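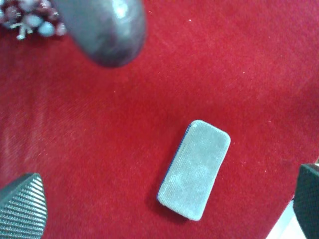 Hsiu-ying Lo asks why theater curtains are always red, and whether there's a real reason or everyone just copied everyone else. Oh, I have been waiting for this question for years. Thread!

Short version: it's a bit of both, and the copying is half the fun. Long version involves bugs, kings, gaslight, your own eyeballs and a heap of cloth that weighs more than a piano. Get a drink.

First, "always" isn't quite right. Blue house curtains exist, so do green and gold ones, and plenty of black boxes have no main curtain at all. But ask a kid to draw a stage and they'll reach for the red crayon every time. So where did the crayon come from?

Good red used to be expensive. Really expensive. For a long time the brightest reds in Europe came from cochineal, a tiny insect that lives on prickly pear cactus in Mexico and farther south. You brush the bugs off the cactus, dry them, grind them, and out comes this incredible color.

Spain shipped the stuff across the Atlantic and did very nicely out of it, and for ages buyers elsewhere argued over whether it was a seed or an animal. Imagine paying a fortune for your robe and not knowing if you're wearing a berry or a beetle. (Neither! It's a scale insect. I will correct people on this at parties.)

So red meant money, and money meant court, and church, and power. When the big opera houses went up, with boxes for the people who wanted to be looked at, they dressed the room the way you'd dress a palace. Red and gold, red and gold, all the way up to the ceiling.

And then every smaller town that wanted an opera house looked at the big ones and said we'll have that, please. Vaudeville houses did it next, then the movie palaces. By then chemists had worked out how to make strong reds without any insects, so the price had dropped and the fancy feeling came along for the ride. That's the copying part, Hsiu-ying, you were right!

Now the eyeball part, my favorite. Your eyes have two main systems, one for bright light and one for dim. The dim-light one is close to useless at the red end. So as the house lights fade, red goes dark sooner than blue or green does. It's called the Purkinje effect.

You can try it at home tonight. Put something red next to something blue, sit in the room as it gets dark outside, and give it a good long while. The red sinks toward black and the blue hangs around looking weirdly pale. I made my whole family do this in July and they still bring it up.

I want to be careful here because people online love to say red was CHOSEN for this. I've never seen good evidence that anyone designing an old theater sat down and planned it. I think it's a lovely side effect. The walls and seats melt away and you're left with the stage.

Footlights are the other thing. Light a red curtain from below with something warm, gas or candles or an old-style bulb, and it glows like the inside of a stove. Do the same with a blue one and it can go kind of muddy. If you've ever had goosebumps before a show has even started, some of that is just warm light on warm cloth.

OK, cloth! The classic is velvet or velour, and what makes it special is the pile, all those short fibers standing up. They trap light between them, which gives you deep shadows in the folds, and they soak up sound too. A flat cotton curtain in the same shade looks like a bedsheet by comparison.

Pile has a direction. Stroke it one way and it lies smooth, stroke it back and it stands up and changes color under your hand. So every panel in a curtain has to be cut running the same way. Flip one by mistake and you get a stripe that looks like a whole different dye lot from row F.

There's a proper argument about which way it should run. Pile down sheds dust better. Pile up looks darker and richer from the seats. I am a pile-up person. I have lost friendships (fine, one lunch) over this.

Then fullness! A curtain isn't sewn to the width of the stage. It's made much wider and gathered into pleats at the top, often up to double. That's why it hangs in those fat columns. Skimp on fullness to save money and it looks like a shower curtain, and I will be able to tell.

Down at the hem there's usually a chain in a pocket to keep it hanging straight. If you've ever heard a soft jingle when a curtain closes, that was the chain. I love that sound more than most overtures.

Ways to open one, speed round. Traveler: splits in the middle and slides off to the sides. Guillotine: the whole thing flies straight up. Tab: splits in the middle and gets pulled up and out at an angle, so it drapes like a painting of a curtain. The tab is also called a Wagner curtain, and yes, that Wagner.

A guillotine needs height above the stage to fly into, so lots of small halls can't have one. Our place in Jetham has 388 seats and a ceiling like a garage, so we're traveler people. Two panels, one hand line, and a pulley that squeaks on the way out but never on the way back.

Somebody's going to ask about cleaning, so: do not wash it. Please. Stage curtains have to be flame retardant, and on a lot of older cotton ones that's a treatment that water takes right out. Vacuum with a soft brush, going with the pile, top to bottom. That's it. Steam makes me nervous as well.

We got a quote from Bitell to take ours down, have it cleaned and re-treated, and hang it again. $2385. I went a little pale, then I remembered what a new one costs and got my color back. They've promised to do it between the spring musical and the dance recitals.

Reply to several of you: yes, the Bindeo in Lu has a green one! I've been! It's the color of a wine bottle with gold fringe about five inches deep, and I sat there before the show with my mouth open. Green was pretty common once. I would happily read a whole book on green curtains if anyone wants to write it.

And yes, there's an old backstage superstition about green being unlucky, and no, I don't know which of the many explanations is true. My favorite is the one about not showing up against painted grass, mostly because I like picturing it.

Also yes, the fire curtain is a separate thing. It's the plain heavy one just behind the proscenium that comes down to seal off the stage. Some old houses had theirs painted with ads for local shops, dentists, hats, coal. If your town still has one, send me a picture. I mean it, my messages are open.

Hsiu-ying has now asked what color I'd pick if I had the money and a fly tower. I've typed three answers and deleted them all. Red. Dark red, pile up, double fullness, bullion fringe. Let me sleep on the fringe.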